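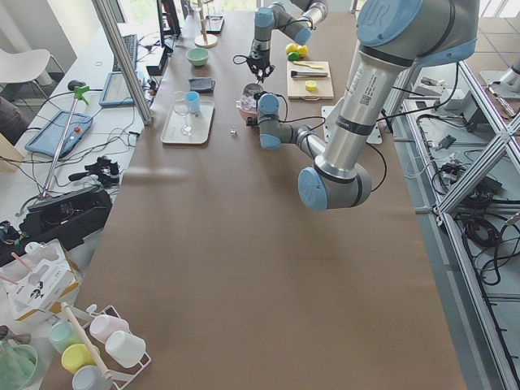
Brown paper down the whole length of the table.

October, evening

Rain until noon. I stayed in and worked on the Skasville census sheets. I had planned to finish the Kuruc family and got most of the way there. The trouble is still the two Josefs. One was a cooper and one was a miller, and the clerk gave both of them a wife called Marie and the same house, number 129. I spent the whole morning assuming they were father and son. After lunch I went back to the baptisms and found that the cooper's father was a Matěj, so that was a wasted morning.

They may be cousins. The miller turns up in Grurkellow later, on a list of people who owed for grain, and the cooper doesn't. I wrote that on the card in pencil.

The typed index from the county has 3,386 entries. I'm using it only to find page numbers, as the spellings are not to be trusted. Kuruc appears as Kurutz, Curuts and, on page 271, as Karns. I would never have found that one except that the child's godmother was someone I already knew.

Anežka Machala wrote back. She thinks the mill burned before the second census and that the miller's family moved in with relatives, and that would explain the shared house. She is going to look for the fire in the Ladance parish chronicle when she is next there. I asked her to check the year twice. She was out by a year on the school roof and I had to redo a whole page of notes – I didn't mention that in the letter.

Knee bad on the stairs today. Better after supper.
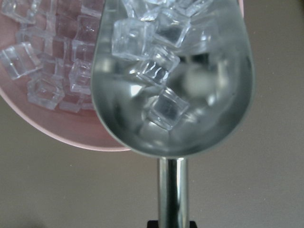 Ice in the steel scoop.

Supper was the rest of the bean soup and the end of the rye loaf. Need bread, lamp bulbs, stamps, and more of the cream index cards. The white ones I bought last time are thinner and the ink shows through, so I can't write on both sides.

Read for an hour afterward, the book on country mills. It is dull but it has a good chapter on leases. A miller usually held the place from the estate for a fixed number of years, and his name would be on the lease even if his brother did the work. If the same was true at Skasville, then the name on the grain list might be the leaseholder and not the man living there. I hadn't thought of that. It means going through the estate papers, and those are in German and in a hand I read slowly.

Went over the cards once more before putting them away. Moved the cooper's youngest girl, who had slipped in behind the miller's children. She died at 9 and has no card after that, only the burial.

Tomorrow: bank, stamps, then start on the leases. Write to Anežka about them if anything comes up. Window in the back room still sticks – plane the bottom edge when the wood has dried out.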